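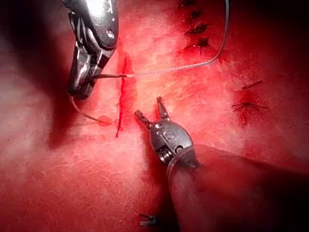 We're a student project group in our second year and we've got a slot on the surgical robot trainer, which we all love. Our task is to automate one suture throw so that the arms pass the needle and pull the thread through by themselves. The trouble is finding the thread in the picture! It shows up nicely where a long pale strand curves over the red tissue, but the knots already tied come out nearly black, and our tracker (a simple colour threshold, I know, I know) treats them as something else entirely. We've labelled 70 pictures so far. Should we label lots more, or change the method? The demo is in November and I'd really like it to tie something.
Kyu-ri Yoon
Share (8)

Hongmei Xie
Oh, I did nearly the same project and it was the best term I had! Please don't rely on colour. Thread goes pale or dark depending on the light, and polished metal will fool you every time. Train a small segmentation network and label the thread as a line instead of a blob. 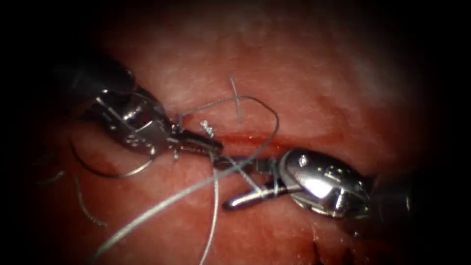 Two instruments meeting over the incision, with a loop of thread above them

Moments like that are the hard ones, where the strand crosses the tools and crosses itself. We cut each thread into short pieces, let the network find the pieces, then joined them up by direction - if two ends point at each other across a jaw, they're probably the same thread. It took us 16 tries to get the joining rule right and I enjoyed nearly all of them. For labels, 70 is a start. We ended up with more than 4000, but most of those were made by flipping, darkening and blurring the ones we'd drawn by hand, so don't panic.

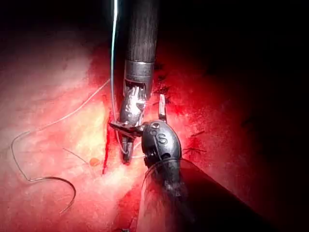
Keep the needle as a separate class too. If you lump it in with the thread, the planner will try to grab it in the wrong place, and you'll lose a whole afternoon wondering why. Also, do your labelling in pairs. You'll disagree about where a strand ends and those arguments are useful.
Share (16)

Gil-soo Seol
just buy a better camera

Rohani Nair
A better camera won't help with shadows, sorry! I'd add one thing to Hongmei's answer, and that's to shrink the job. Our club, Nustunus, started with only the pull: a person placed the needle, the robot took hold of the thread and drew it to a set length. Once that worked on a Tuesday night with everyone watching we were hooked, and the pass came a few weeks later. Write down what the arm should do if it loses sight of the thread. Ours simply stopped and waited, and the judges liked that very much.

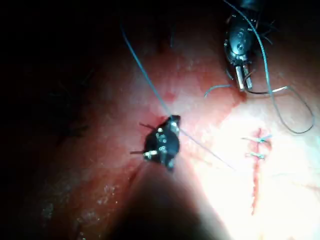
Kyu-ri Yoon thanked everyone and wrote that the group has dropped the threshold and will try the short pieces first, with a person still placing the needle for the demo. She also asked whether the joining rule needs both cameras or can manage with one.

Hongmei Xie
One is fine to begin with! You'll want the second when you need depth for the grab - send me a message when you get there, I've still got our notes.

8 comments
Print this page | E-mail this page
Last updated: November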